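Unit 4: Brush Calligraphy, Materials and Care
Course handout, Ladville Evening Program
Instructor: Gonzalo Escobar

Students should read this handout before the Sunday session. Bring paper, one medium brush and a cloth. Room 137 opens at noon.
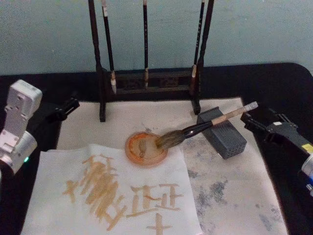

Brushes are grouped by hair and by size. Soft goat hair holds a great deal of water, while stiffer weasel hair gives a sharper line. A brush stored upright should hang with its tip down, as the three on the rack do, well clear of the table. White felt is laid under the paper to absorb ink that soaks through.

Ink may be ground from a stick or poured from a bottle. Beginners may use bottled ink for the first 2 exercises. Ground ink is required for the final sheet.

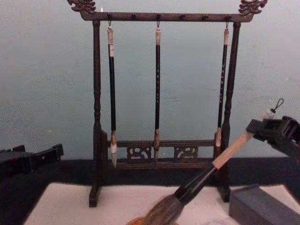 Paper is sold by its degree of sizing. Unsized paper takes ink at once and shows every pause of the hand. Sized paper is slower and suits small script. See pages 132 to 137 of the course reader.
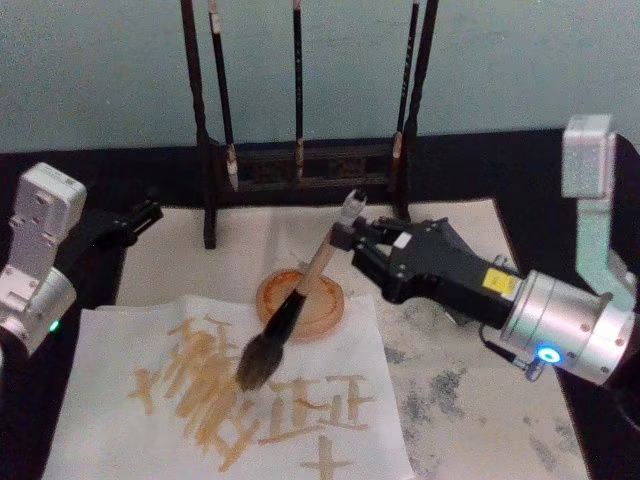 Stroke practice begins with the horizontal line, the dot and the vertical line, in that order. Keep the wrist level and load the brush evenly. The bristles should come together in a point before the stroke, like the dark tip of the large brush with the light wooden handle.

Reading for next session: Mishra, chapter on regular script, to page 252.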